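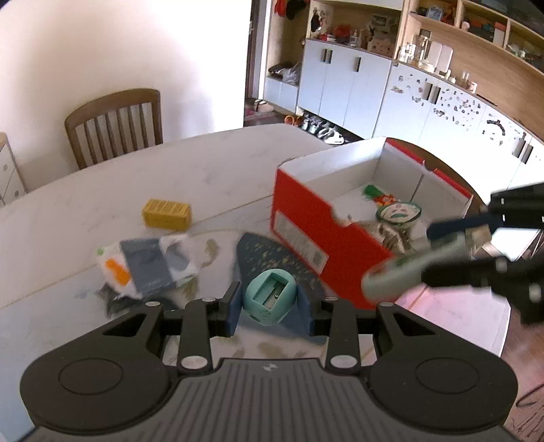

Page last changed: March 20, 2019

Home | Housing | Checklists | Contact

Smoke alarm check, Vetthorpe flats — comments by Guido Mazza

1. Alarm in every hallway. Ticked for all units. I pressed the button in 263 and got silence, so somebody ticked from the stairs.
2. Batteries dated. Flat 341 says November. November of what year?
3. Stair doors close by themselves. Up to 6 do, if you shove them.
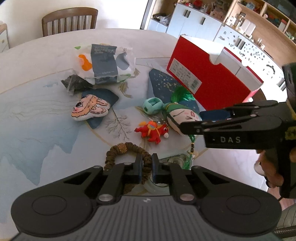
4. Extinguisher tags signed. Two are signed "L. Sala" in different handwriting. Lucrezia Sala should look at both — I doubt she signed either.
5. Exit lights. Swanson says fixed. I want to see the invoice.

Recheck items 1 and 3 before anyone files this.

We use cookies. Accept | Settings
2 comments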